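3. Do people sort textiles the way they say they do?

The Kerkholm survey claims 69 percent of households separate worn-out fabric from general trash. We doubt it. The question was worded so that "sometimes" counted as yes, and only 34 people replied.

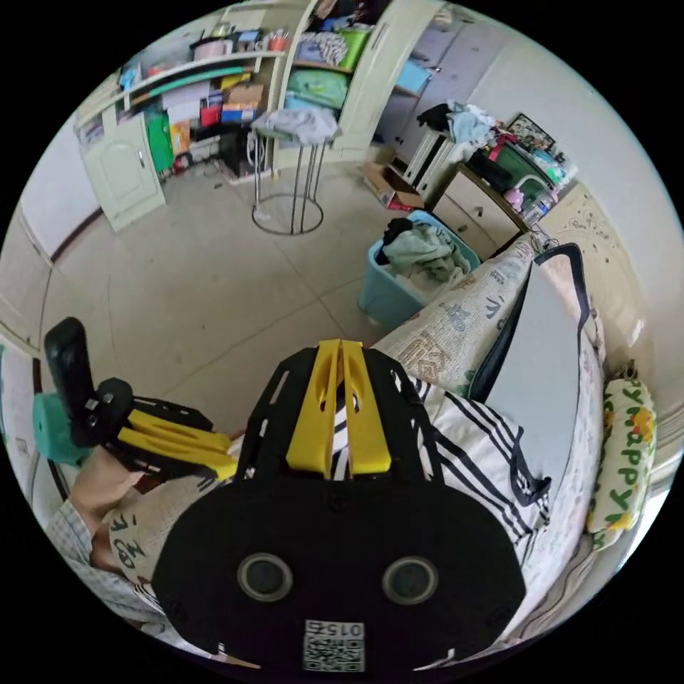
Figure 2. Striped fabric behind the black and yellow tools.

Samina Butt repeated the survey in Nitov with a plain yes or no question, and the share dropped by half. That still relies on people telling the truth — a weak basis for a city plan. Weighing the bins for 4 weeks would settle more than another form, and we recommend it before any money is spent.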